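Faith and Doubt | 2 min read

In Nellidow, the small church I left has changed its rule: couples of the same sex may now sit on the parish council. I read the letter three times. It quotes a text from 1688 and speaks of "patience" in 6 places. 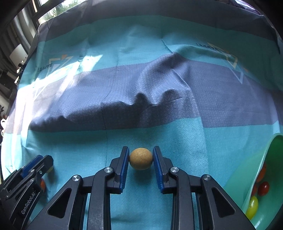 My mother still goes there. She says that only 22 people came to the vote, and 10 of them were against. I am glad, but I do not think I will return.

Comments

Grajales: Same discussion in our church, still no vote.

Zellach: Thank you for this. Does your mother stay?

Reply from author: Yes, she sings there.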